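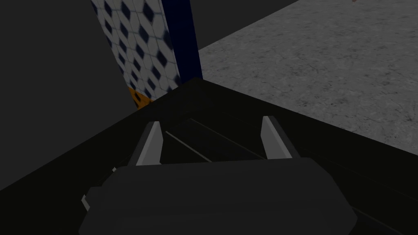 Re: Matt black worktop, which finish hides wipe marks?

hsengar
Fitting a dark worktop in the utility room in August. The choice is between the Dranine oiled board and the Holamham matt laminate. Both are sold as low-glare. Length is 346 cm, so one joint either way. Which one shows fewer smears under a ceiling light?

unai_a
Laminate. Oil finishes go patchy near the sink and need redoing. I have had the Holamham for four years, cleaned with a damp microfibre cloth and a drop of washing-up liquid. No polish.

Trindstead46
Disagree. A very matt laminate marks permanently if you rub the same spot, as the texture flattens and turns shiny. You can't refinish it. An oiled board you can sand back with 240 grit and recoat in an afternoon.

unai_a
Only if you use a scouring pad. The care sheet says not to.

Trindstead46
I used a cotton cloth. Shiny patch by the kettle within the year.

retno.n
Light position matters more than either. Under a single spot you see every streak on black. I moved mine to a strip under the wall units, set towards the front edge, and most of it went. Also check your water. Ours is hard and what I took for smears was limescale. White vinegar, well diluted, then rinse. Don't use it on the oiled one.

hsengar
Water is hard here. Would a charcoal be easier than full black?

retno.n
Yes, a shade or two lighter helps with limescale and dust. Crumbs show on anything.

unai_a
Ask for offcuts of both and leave them by the sink for a fortnight. Holamham posted mine for 303 pence.

hsengar
Offcuts ordered, charcoal in the laminate and black in the oiled. Will post results.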